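Lot no 8, vieilles photos de baseball
Temps de lecture : 4 min

Je m'étais juré de ne plus rien acheter avant mai, et puis j'ai vu passer ce lot de cartes postales sportives (un carton entier !) et j'ai craqué.

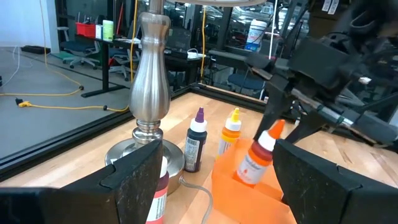
Par Berrada, blog Plorkbridge

Dans le carton, une équipe d'ouvriers de la Pemex en maillot rayé, alignée devant un grillage. Le tirage est gondolé, un coin manque, mais quelles moustaches ! Je l'ai payé 10 euros avec le reste — une affaire, à mon avis.

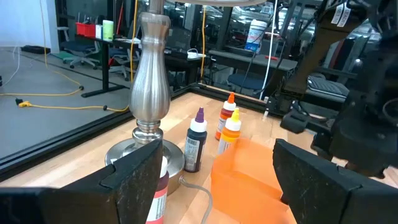
Le vendeur, sur Drorkar, annonçait « années cinquante ». Moi je penche pour plus tard, à cause du papier et de la coupe des pantalons. Au dos, cinq signatures au stylo bille, dont une que je n'arrive pas à lire.

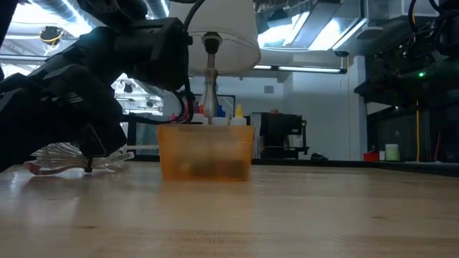

Le bac orange, au milieu de la table.

Prochain lot : les fanions. Si quelqu'un reconnaît le stade, écrivez-moi !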